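搬来吉马良斯（Guimarães）快一年了，今天终于把学葡萄牙语这件事从头到尾唠叨一遍。想到哪写到哪，会很长，不想看的先划走哈。

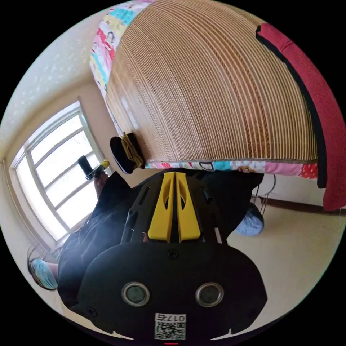
先说为什么要学。我来之前真的以为英语够用！面试用英语，租房合同有英文版，连房东Adalberto Lopes先生第一封邮件都是英语写的，写得比我还好。结果住进来第二天楼下水管爆了，他打电话过来，一着急全是葡语，我只听懂一个água。

就那一个água，让我当晚下单了一本语法书。

语法书的结局：看到第三章，垫了一个冬天的显示器。不怪书，书写得挺好的，是我一看到动词变位表就犯困。

然后说一个坑：我最开始用的教材和音频全是巴西口音的。网上的资源十个有九个是巴葡，老师笑眯眯，元音张得大大的，每个字都唱出来。我学得可开心了，觉得自己很有天赋。

到了这边一听，元音呢？？你们的元音呢？？

telefone这个词，我学的是每个音节都念满，这边的人说出来就剩几个辅音挤在一块儿，像含着一口咖啡在说悄悄话。menino、pequeno、desculpe，统统缩水。有朋友问我葡葡听起来像什么，我说第一个月我一直觉得隔壁桌在讲俄语。

所以第一条建议，要来葡萄牙的朋友，从第一天起就听葡葡。难听懂也得听，耳朵是要喂的。我改口音改了小半年，现在还会冒出来você，然后对方表情微微一顿。

说到você，这个称呼问题能单开一个帖子。巴西很多地方随便用，到了这边就很微妙，有人觉得生分，有人觉得不礼貌。跟朋友用tu，跟长辈最安全的办法是干脆省掉主语，动词用第三人称，或者直接叫o senhor、a senhora。最绝的是还可以当面用名字叫第三人称：“O Adalberto quer café?”当着他本人的面问“阿达尔贝托要喝咖啡吗”。我第一次听到还回头找了一下哪里还有一个阿达尔贝托。

后来我报了班。不是什么大语言学校，是老城边上一个小教室，一期39个课时，晚上上课，老师叫Marcelino Moura，嗓门很大，迟到要用葡语讲清楚迟到的理由，讲不清楚就站着讲到清楚为止。

我迟到过3次，过去时就是这么学会的，哈哈哈哈。

Moura老师有个理论：大人学语言最大的毛病是要面子。他让我们每个人列一张“丢脸清单”，每周把这周说错的话写上去，上课念出来。刚开始大家都扭扭捏捏，到后面变成了比赛，谁的错最离谱谁得意。

我的代表作：去药店想说自己便秘，说成了constipado。在葡萄牙这是感冒的意思！药剂师很认真地给了我鼻喷。我也很认真地接过来，心想欧洲的医学真是不一样。

班里有个德国同学更厉害，想说自己很兴奋，用了excitado，全班安静了两秒，老师擦了半天眼镜。

还有pão和pau。一个是面包，一个是木棍，而且还有别的意思。鼻音，鼻音，一定要鼻音！我在面包店排队的时候会在心里默念十遍，轮到我的时候还是指着玻璃柜说“这个”。

不过讲真，中文母语的人学鼻音没有那么惨。我自己的偏方是：ão先念普通话的“昂”，嘴巴最后再往“乌”那边收一收，鼻子别松。不标准，但面包能买到。不像班里有几个同学，捏着鼻子练了两节课，像一群感冒（constipado！）的鸭子。

真正难的是r和lh。r在词首是喉咙里刮出来的，在中间又是弹一下，caro和carro，一个是贵，一个是车。我跟同事说“这辆车很贵”，等于一口气连闯两关，说完他夸我“勇敢”。没夸我标准，夸我勇敢。

单词这块，我试过那种打卡App，连续打卡100天，收获一只会发光的小动物头像，以及“乌龟喝牛奶”这种句子。我在葡萄牙至今没有遇到过喝牛奶的乌龟。

对我有用的土办法是超市小票。每次买完菜把小票留着，晚上拿出来一行一行念，不认识的查。因为东西就在冰箱里，吃一口念一个，记得特别牢。小票上全是缩写，猜缩写也挺上瘾的。我的食物词汇量就是这么一根胡萝卜一棵甘蓝攒出来的。

攒到后来我拿一个旧本子抄，抄到了800个词的时候去吃了一顿鳕鱼庆祝，菜单上每个字都认识，那个感觉，真的，比升职爽。（也没有升过职，瞎比的。）

鳕鱼又是一个大坑，bacalhau的做法名字一个比一个怪，à Brás是跟土豆丝和鸡蛋炒在一起，com natas是奶油焗的，com todos字面意思是“和所有人一起”，端上来是跟土豆、鸡蛋、青菜一起煮的。我第一次看到还以为是多人套餐，问服务员我一个人能不能点。

听力我推荐听广播，越无聊越好。路况、天气、足球赛前闲聊，翻来覆去就那些词。早上做饭的时候开着，不用刻意听。有一天我切着洋葱，忽然发现自己知道北边要下雨了，没有翻译，就是知道了。站在那儿愣了一下，洋葱熏得眼泪哗哗的，非常应景。

电视剧我反而看不进去，人物关系太复杂，我连谁是谁的前妻都搞不清楚，还要分心去听虚拟式。

对，虚拟式。我知道你们在等这个。葡语还有一个将来时虚拟式，西班牙语里基本都不怎么用了，葡语里天天用：quando puderes，se quiseres，“等你能的时候”“要是你愿意的话”。楼下咖啡馆阿姨一句话能用两个。我现在的策略是把这些当成整块背下来，不分析，分析就会卡住，卡住后面就开始排队叹气。

跟陌生人练口语，最好的对象是老人和小孩。老人有耐心，而且他们本来就想聊天；小孩会毫不留情地纠正你。Adalberto先生的小孙女四岁，听我说了一次o mesa，追着我喊了一下午“A mesa！A mesa！”，这辈子我都不会忘记桌子是阴性的。

最难的对象是年轻人，英语太好了！你刚说完bom dia，他听出口音，唰一下就切英语，服务态度还特别好，你都不好意思生气。我的对策是厚着脸皮继续讲葡语，他讲英语我讲葡语，各讲各的，一般到结账的时候他就放弃抵抗了。

也可以直接说：Estou a aprender, pode falar português comigo? （我在学，可以跟我讲葡语吗？）说完对方都会很开心，然后立刻把语速调到正常，也就是我听不懂的那个语速。

写到这里翻了一下评论，有人问要花多少钱。我是小班课加一本旧教材，其他都是白嫖的广播和小票。钱真不是大头，时间和脸皮是。工作忙的时候我也断过，最长断了一个多月，回来上课发现嘴巴生锈了，obrigada都说得磕磕绊绊的。断了就断了，接着来就行，别在那儿自责，自责也要花时间。

还有人问会不会被嘲笑。我碰到的真的很少，大部分人听到一个亚洲面孔开口说葡语，哪怕语法稀烂，眼睛都会亮一下。市场里卖橄榄的大叔因为我说对了一个azeitona，硬塞给我一把让我站那儿吃完。

也不是没有沮丧的时候。最怕饭局，一桌人同时讲话，有人讲了个笑话，全桌都笑，我慢半拍跟着笑，其实什么都没听懂，笑完还怕别人来问我觉得哪里好笑。这种时候特别想家，想讲中文，想讲那种不用过脑子的话。

我现在的办法是挑一个坐得近的人，只听他一个人的，其他的放过去当背景音乐。一晚上能跟上一个人就算赢。

7月我要去考A2了，名都报好了，口语部分据说是两个人一组聊天，我在祈祷搭档不要是讲话飞快的西班牙人。Moura老师说我没问题，但他对所有人都这么说，连那位兴奋的德国同学他也这么说。

考完来汇报，考砸了也来。有在考过的朋友请务必留言告诉我听力放几遍，我现在网上查到两种说法，睡不着觉。

先这样，水开了，我去煮面了。até já！

补一条：有人问até já和até logo差多少。já是一会儿就见，logo是晚点见，amanhã就是明天。我第一次跟同事说até já然后下班回家了，他说他在办公室等了我一会儿……对不起啊。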